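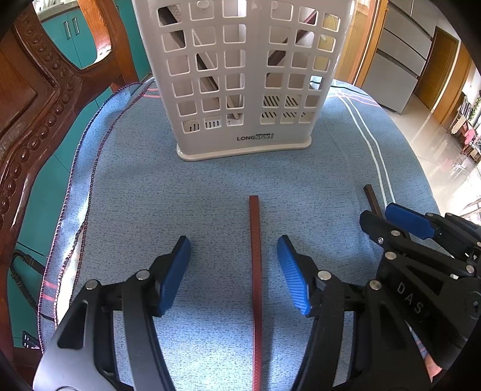
Does the caddy live on the table or in a drawer?

Ondum Home Forum > Kitchen & Dining > Storage

tablecloth_apologist
Posted Thursday, 9:14 pm

Settle something for my household. We have a white plastic caddy, LONGstar on the front of the tray, square holes all up the sides. It sits at the back of the dining table and the wooden sticks we eat with are supposed to stand in it. Supposed to. At any given moment a couple are in there, one is lying on the tablecloth, and the rest have gone wherever they go.

My position is that the caddy stays on the table, where the eating happens. The other position in this house is that a table should be clear between meals and everything belongs in a drawer. We have been having this talk for nearly nine years and I would like to win it before I'm old.

Table or drawer?

drawer_person_617
Drawer. A caddy on the table is a dish rack that got ideas.

lintfilter
Table. If they go in a drawer you have to open the drawer, and in my kitchen there's always someone standing in front of the drawer looking for a snack.

pan_lid_avalanche
Neither. Counter next to the sink. They get washed, they go in the caddy, the caddy goes to the table at dinner and comes back after. It takes 10 seconds.

lintfilter
It takes 10 seconds and in my house it would happen twice, ever.

tablecloth_apologist
We tried the counter. The caddy went to the table for dinner and just never made the return trip. That's how we got the current arrangement, if I'm being fair to the other side, which I'd prefer not to be.

beige_is_a_color
Can I be the one who asks about drying? I don't care where it sits, but wooden ones want air. Mine went into a deep solid crock while they were still damp and the bottoms turned gray and fuzzy. I threw out the lot. The holes and the slots down by the base are the best thing about the one you've got. A closed drawer gives you none of that.

drawer_person_617
So dry them first. With a towel. We have the technology.

beige_is_a_color
A towel does the outside. Wood holds on to it. I leave mine out overnight, then put them away, and I say that as somebody who is otherwise on your side.

drawer_person_617
I accept this grudgingly.

gravyboat_captain
Coming at it from the cloth angle. I love that light blue with the speckles and the white stripes, but a wet caddy parked on fabric is going to leave a ring sooner or later. Does yours have a tray that catches the drips?

tablecloth_apologist
It has a wider tray at the bottom, yes. I have never once emptied it on purpose. The braided purple and blue edging on the cloth is the part I worry about, because I have no idea what that does in hot water and I'm not going to find out.

gravyboat_captain
Cold wash, inside out, and don't let anyone help.

pan_lid_avalanche
What about the teal cabinet behind the chairs? Put the caddy on a shelf in there. Off the table, still within reach of whoever has the worst seat.

tablecloth_apologist
Proposed and rejected. That cabinet has been full since we moved to Doherty Street, and opening it is something we do as a team. Also the chairs have carved backs with all that beading, they weigh as much as I do, and you'd have to drag one out of the way each time.

lintfilter
You have to dust those beads, don't you.

tablecloth_apologist
I do not have to. I've proved it.

drawer_person_617
Buy a Trekus divider, put it in the top drawer, leave them out to dry overnight like beige says, and put them away with the coffee in the morning. Table clear by 7. Everyone's happy.

tablecloth_apologist
Everyone being you and the person I live with, who has now read this thread over my shoulder and would like to know your opinion on the loose one on the cloth.

drawer_person_617
It's a symptom.

beige_is_a_color
Try it for 30 days and come back and tell us. But keep the caddy for the overnight part.

tablecloth_apologist
Fine. It's staying on the table tonight though. They need air.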